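Ticket 2660
Product: Kiani multi (women's, one a day)
Queue: Grondenus supplements, product info + labels
Status: open, waiting on Utomard
Logged by: Shoaib Chaudhry

Customer's message, pasted as is:

Hi, bought the Kiani multi from your site in February. Your page says 22 mg zinc per tablet. Bottle says 12. Which one is right? I also take a separate zinc at night so it matters to me. Also the page says take on an empty stomach and the label says with food. Thanks

9:10 am
Checked product page. She's right, says 22 mg. Label artwork in the shared folder says 12 mg. Empty stomach line is on the page too, under Directions. Not on any version of the label I can find.

9:25 am
Replied to customer. Told her to follow the label on the bottle, with food, and to check with her pharmacist about the second zinc before taking both. Said we'd come back with an answer on the number. No promises on when.

9:40 am
Looked at where the 22 comes from. Product feed pulls from Lungate. Lungate record has two zinc fields, one for the compound (zinc as whatever salt) and one for elemental. Page template is showing the compound field with no wording next to it. So 22 is probably the salt weight and 12 the actual zinc. Need Utomard to confirm, they make it.

9:55 am
Emailed Utomard regulatory. Asked for:
spec sheet for current batch
elemental zinc per tablet, in writing
whether directions ever said empty stomach

10:30 am
Same template used on other minerals so had a look. Magnesium is showing the compound weight as well, 900 mg, which is a silly number for that tablet. Iron fine. Vitamin A fine. Selenium fine, only has one field filled in.

11:05 am
Tried swapping the field in the template on the test site. Zinc now shows 12. Magnesium goes blank becuase elemental field was never filled in for it. Rolled back.

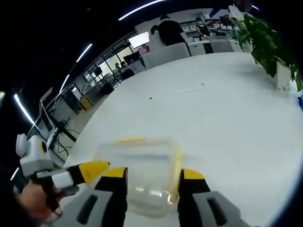 Clear container with yellow rim, held in a gripper

11:20 am
Put a banner on the live page for now: "Please follow the directions and amounts on your bottle. This page is being corrected." Banner shows on desktop. Not on phones. Cleared cache, shows on phones.

11:45 am
Empty stomach line found. Came across from a different Kiani product, the iron one, when the pages were copied over. Whoever did it changed the title and the picture and left Directions alone. Removed. Put in label wording: one tablet daily with food, or as advised by your health practitioner.

12:15 pm
Orders. 70 went out since the page was last edited, all with the correct label. Page was wrong, bottles look right, pending Utomard. Asked the pharmacist on our side whether we need to email those people. She wants the spec sheet first, then yes, a short one.

1:40 pm
Utomard replied. Confirmed 12 mg elemental, 22 mg is the compound. Spec sheet attached but it's for the old tablet, pre colour change. Asked again for the current one.

1:50 pm
They say directions have always been with food.

2:20 pm
Customer wrote back. Pharmacist told her to drop the night time zinc while she's on the multi. She's fine with that, wants to know if she can return the unopened one. Different brand but bought from us. Approved, label sent. Told her 12 mg is the confirmed figure and the page was our error.

2:45 pm
Filled in magnesium elemental on test from the bottle label. Not pushing live until the spec sheet turns up, don't want to fix one wrong number with another.

3:30 pm
Still to do:
current spec sheet from Utomard (chased twice)
template change, live, zinc and magnesium together
email to the 70, draft is with pharmacist
check every page copied from the iron one, at least the Directions section
ask Lungate if the compound field can be hidden from the feed altogther

4:10 pm
Lungate say the field can be hidden but it's per product, not across the board. Will do it by hand tomorrow. Banner stays up overnight. Leaving ticket open.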